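Stoleo Folding Cloth -- Sage

Okay, so I started making these because I was tired of folding laundry on bare sheets and having everything slide around and pick up fuzz. The Stoleo is a big, plain cloth you throw over a bed or a table, and then you fold your clothes on it. When you're done, you shake it out and put it in a drawer. I use mine pretty much every Saturday and I love it!
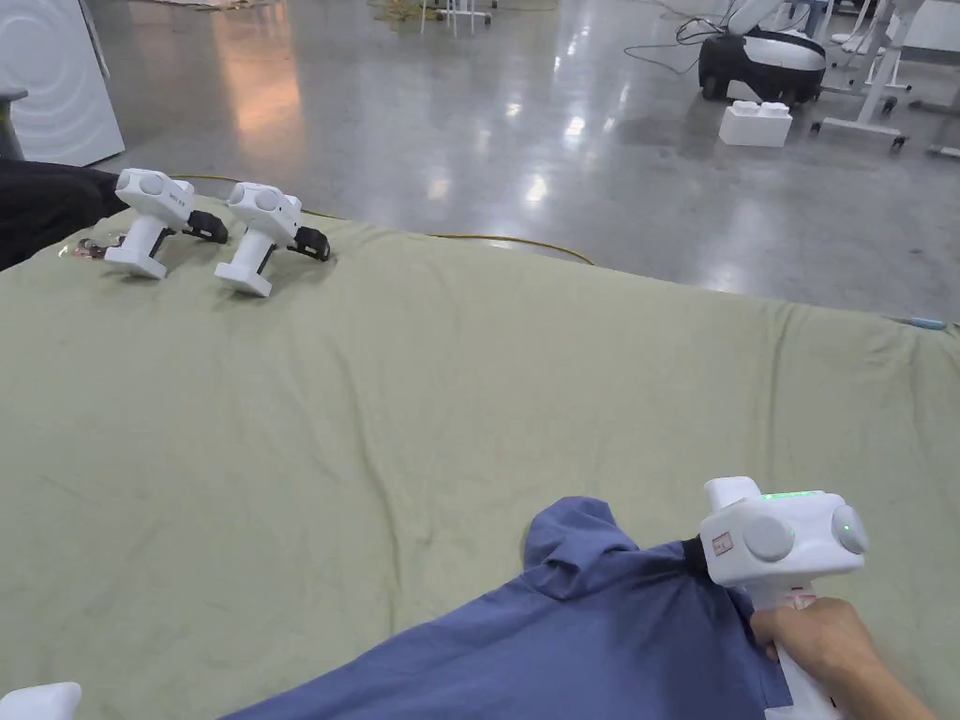
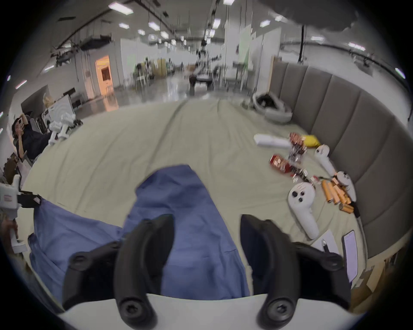 Folding day, with blue clothing on a pale cover.

The color is a soft sage green that looks almost gray in the evening (my phone never gets it right, so please order a swatch if you're matching a room). It wrinkles. I like it that way, but if you don't, a quick pass with a warm iron takes care of most of it. Smudges show a little on a color this light, so wash it cold with your towels and skip the fabric softener -- it makes the cloth slippery, and then your shirts wander.

I get the fabric from Gasser, a small mill, and the hems are sewn at the Clerkbridge workshop. The first batch was 300 cloths and they went fast, so this time we made 800. Swatches ship the same day if you order before noon.

Size: fits over a queen bed with a bit of hang
Colors: sage, oat
Care: machine wash cold, line dry or tumble low
Returns: 14 days, unwashed please

Also in the shop: the Jeltell drawer dividers, which are the same width as a folded T-shirt. Oat is back in June.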